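What the second arm really costs
Budgeting for a robotic suturing bench, before the quote lands

By Valeriano Rivas
2024-11-10

Everybody budgets for the robot. Then the needles run out.

Spent most of the fall on the phone with teaching labs and small surgical research groups, the kind with one good room and one good grant. Same question to all of them. What did you buy, and what did you wish you'd bought. The work itself is stitching, over and over, on practice pads.

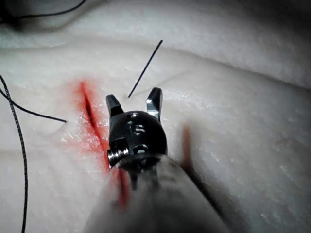
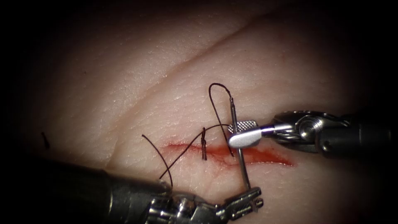
Instruments, thread, pad. Three budget lines, and most first drafts have one.

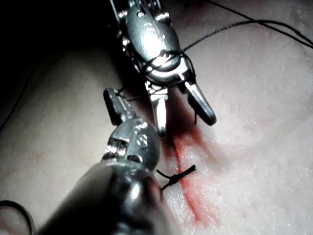
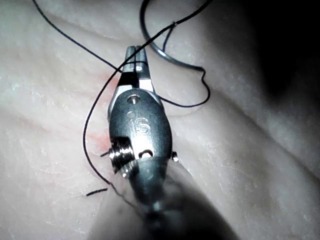 Gajewski read an early version of this piece and objected straight off. You've got it backwards, the note said, start with the service contract, because the pads and thread you can always scrape up out of petty cash, and a service contract you can't. We lost a whole February waiting on a part that was not covered. Put that first.

Fair. So, service first.

The contract

A new bench usually comes with a year of cover. What the cover covers is another matter. Ask whether instruments are in it. Mostly they aren't. Arms, controller, console, yes. The bit on the end that does the gripping, no, that's a consumable as far as the vendor is concerned, even when it costs more than your laptop.

Wodgate, a teaching lab with two benches, pays for the middle tier: phone support, one visit a year, loaner arm if the repair runs long. They priced the top tier and walked away. Plalar went the other way, bought no cover at all, and put the same money in a repair fund. Worked for them so far. They also have a machinist down the hall, and if you dont, think hard.

Get the response time in writing. "Priority" is not a number.

Instruments

Limited lives, a lot of them. Some are counted in uses, some in hours, some just get sloppy at the wrist and somebody decides. Cable-driven tips wear in ways that are hard to see until a needle starts to slip in the jaws. Plan on replacing them in pairs. Plan on one spare pair in the drawer from day one.

Wodgate went through 18 in its first year. The plan had said six. New operators, mostly, jaws banging into each other, and nobody had budgeted for learning. Second year was better but they kept the bigger number in the sheet anyway.

Used instruments are out there. Cheap ones, expired for the clinic and fine for a bench. Check compatibility before you pay, check who's allowed to sell them to you, and check again after the next software update.

Pads, thread, needles

Small money each. Adds up fast.

A synthetic pad takes a certain number of cuts and stitches and then it's Swiss cheese. How many depends on the pad and on who's driving. Plalar tracks it: 38 pads last term, 456 sutures opened. They'd ordered for half that and paid rush shipping twice. The rush shipping came to more than the pads.

If you're staining the cuts so they read properly on camera, add the stain, add gloves, add wipes. Add time too. Somebody has to clean the tips and dry them properly before they go back in the case, and that somebody is a salary line.

Ask about training-grade suture. Same handling or close to it, no sterile packaging to pay for. Buy a small box before you buy the big one. One lab bought 500 packs of a thread that frayed at the second throw, and is still trying to give it away.

Cameras and storage

The forgotten one. If the point of your bench is research, you'll want more than one view of the work, close up and from the side, and you'll want it kept. Cameras are not the expensive part. Mounts, cables, sync, a light that doesn't blow out every shiny surface, and then disk. Then backup for the disk. Hesine, a three-person group, spent its first summer deleting things to make room for other things.

Price storage for three years, not for the pilot. And get whoever runs your network into the room early, they will have opinions.

The room

Measure the door. I mean it, two of the labs I spoke to had to take a door frame off.

Power: ask for the spec sheet, hand it to facilities, wait for the sigh. Floor: a solid bench or a floor that doesn't bounce when a cart goes by. Fine work at the needle tip shows up every wobble. Ventilation is rarely an issue with synthetic pads. If you think you'll ever move to animal tissue, say so now, as the drains and the paperwork are a whole seperate project.

Lease or buy

Leasing looks bad on the total and good on the calendar. For a grant that ends in two years it may be the only shape that fits. Read the return clause. Plalar's first draft had them paying freight both ways plus a "refurbishment assessment", open ended. They got it struck out with one email.

Buying makes sense if you have the bench time booked. Gajewski again, on this one: count the hours people will really sit there, then cut that in half, then see if you still want to own it.

A rough split, from the sheets I was shown. Hardware, a bit over half. Instruments and service, the next big chunk. Consumables, cameras, storage and the room share what's left, and they're the lines that overran every single time. Hold some back for them, and don't let anyone sweep it in the spring.

Sample budget sheet goes up with the online version once Wodgate has taken their supplier prices out of it.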